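I have been waiting to write this one up since April. The Besness wool wash from Teixeira is the first sock soap I've finished to the last drop and gone straight back for, and I've tried plenty!

Quick background for new readers: I knit, I wear what I knit, and I hate felted heels. My hand-knit socks get worn hard, and for years I used whatever shampoo was in the shower. It worked fine until it didn't - the ribbing went slack and the soles turned into cardboard.
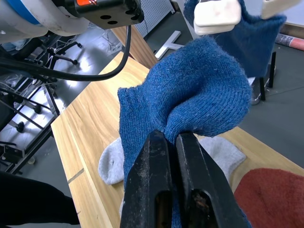

Fuzzy socks, blue, light gray and rust red.

So, the wash. It comes in a squat bottle that gives you 39 soaks if you stick to one capful each (I kept a tally on the label, and it's honest). No rinse needed, says the leaflet, and I was suspicious of that, but there's no film and no stickiness. The smell is very light, a bit like cut pears, and it's gone by morning. You fill a basin with cool water, push the socks under, and go drink your coffee. Twenty minutes later the water looks awful and the socks feel wonderful.

I ran it against the Hunex bar I reviewed last winter. Hunex gets mud out faster, no question, and it's cheaper. But it leaves my merino squeaky, and the Besness doesn't! 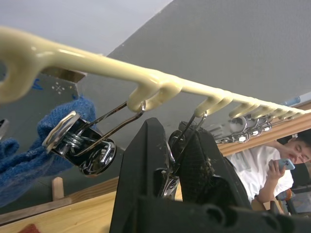
Clip on a cream hanger rack.

Drying matters as much as the soap, by the way. Squeeze in a towel, never wring, and keep everything away from the radiator. I hang mine by the toe so any clip mark ends up where a shoe hides it. Heavier pairs I dry flat, or they grow a size.

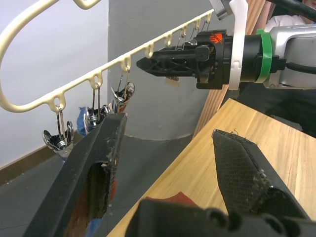
Blue cloth on the middle clothespin.

Two gripes. The cap drips down the side after every pour, and the big refill pouch is a pain to open with damp hands - keep scissors nearby. I also wish it came unscented, and Adoración Robles, who tests with me and sneezes at everything, wishes it even more. She still gave it full marks on softness.

Would I buy it again? I have 2 pouches in the cupboard already. Next up is the Estance lanolin soak, same basin, same socks. 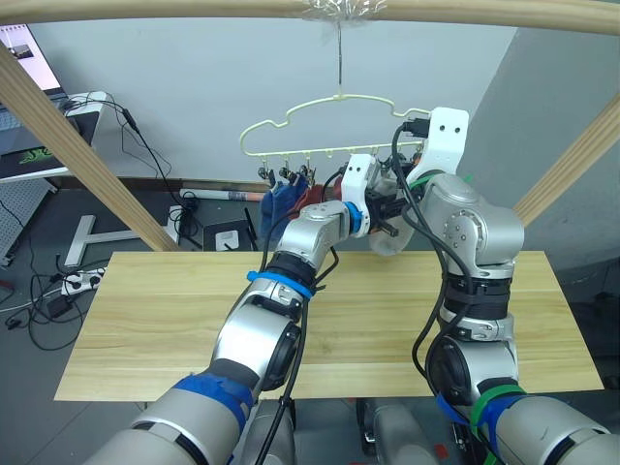 **Wool Care Desk · Estuary Street Knitting Club**

Members can pick up a sample capful at the next knit night. Bring a small jar with a lid that closes tight, and please write your name on it.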